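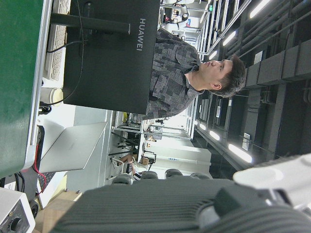

3. Materials and Methods

3.1 Source of the listings

Listings for dried seahorse were collected from two online marketplaces, Ument and Plevia, during October. Both sites allow private sellers and small shops to post goods without a license check, and both carry a health and tonics section where most of the listings were found. We searched each site in English and in Chinese, using the common trade names for dried seahorse and the names of the tonics and wines in which it is an ingredient. Searches were run once per day at the same hour. A listing that was taken down and posted again with the same text and the same seller name was treated as a single listing.

The searches returned 362 listings that met our rules for inclusion. A listing was included if it offered whole dried animals, powder, or a prepared product naming seahorse as an ingredient. Live animals for aquariums, jewelry, and souvenirs set in resin were left out. Listings with no stated price were kept, but they do not enter the price comparison in Section 4.2.

We did not buy anything and did not contact any seller. This means that we report what was offered, and we cannot say how much of it was sold or whether the contents matched the label. Powders are a known problem in this respect -- a seller can write seahorse on the packet and put in something else.

3.2 Coding

Each listing was saved as plain text, cut at 2000 characters where the seller had written more, and read in full by a coder. The coding sheet asked for the form of the product, the health claim or claims made, the stated origin, and any mention of a permit. Health claims were entered in the seller's own words first and grouped afterward. Claims about kidney function, tiredness, and male fertility had their own groups from the start, as these uses appear in the older written sources; all others were placed in groups drawn up after the first round of reading.
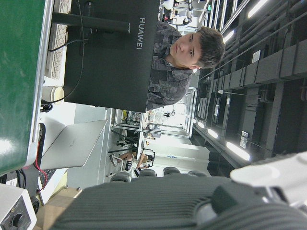
Stated origin was the hardest item to code. Many sellers gave only a sea or a coast, and several gave the port of shipment in place of the fishing ground. Where two places were named in one listing, we recorded both and did not choose between them. The work was done on screen from start to finish, with the listing text open beside the coding sheet, and called for no more than the ordinary desk setup of a monitor on an arm and a keyboard (Figure 2). Coders were free to go back to an earlier listing if a later one made its wording clearer, and each change was logged with the old entry left in place.

A second coder read 200 of the listings, drawn at random, without seeing the first coder's entries. Differences were settled by discussion. The form of the product gave little trouble. Most of the differences concerned claims that could be read as either general well-being or treatment of a named condition, and for these we wrote a short rule: if the text names an illness or an organ, the claim is coded as treatment.

3.3 Shop visits

To compare the online listings with counter sales, we visited medicine shops in Bruluvbridge in the same month. We noted what was on open display and the price on the label. We did not ask for goods kept behind the counter -- the shop results are therefore a low estimate of what was available.

3.4 Handling of the data

Seller names were replaced with codes before analysis. The coded sheets were stored and tabulated in Eichhorn, and the tables in Section 4 were exported from it without further editing.

Print this page | E-mail this page

Last updated: 2024-12-16

Contact | Copyright | Back to top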